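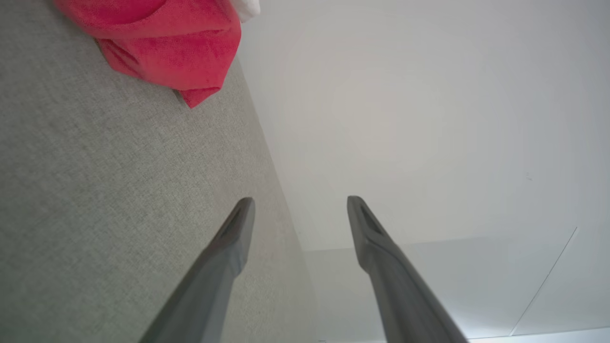
Grevholm is a list of what people call gray. It holds the words that shoppers, house painters and one very patient sweater seller used when the word "gray" by itself would have started a fight. I would call the matte plastic of the two gripper fingers at the top of this page charcoal, and so would many of the people in the list, but the same list has a loud minority for "slate" and one vote for "wet seal." All of them are kept. If you came for the correct name of a color, the paint aisle is still open.

Home Files Notes Issues
Search this project Go

What's in it

One plain text table, grevholm.csv. Each row has a swatch number, the name somebody gave it, and a column called "mood" that I regret. There are 43 swatches. Swatch 11 is missing its border in the printed set, so people saw it against the table and named it accordingly. Treat its rows with suspicion, or drop them. I keep them in out of spite.

Where it came from

The names were written on paper cards in April and typed up by Uldis Šimkus, who left the spelling alone. That was the agreement, and he stuck to it even when "grey," "gray" and "gery" turned up on the same card. If you need tidy text, run the Munshi script first. It folds case, trims spaces and merges the two spellings of gray. It does nothing for "gery."

Splits

There are 2 of them, named Catel and Gatis. Catel was collected under daylight from a north window. Gatis was collected in the evening under a lamp that made everything look like weak tea, so its names lean toward brown and occasionally toward complaint. Please don't mix them and then write to me that the data is noisy.

Known problems

- "Elephant" appears a lot. Nearly all of it is from one person.
- The mood column has 8 allowed values. People wrote in others, mostly "fine."
- Names in other languages were kept as written and have no translations.
- Swatches 2 and 43 are the same paint. Two tins, two labels, one price difference.

Using it

Fine for studying how people name colors, or for settling nothing at home. Don't use it to match paint. Someone did, and their hallway is now a talking point.

Last changed 2026-03-29, to fix a comma.

Share 11 Comments 2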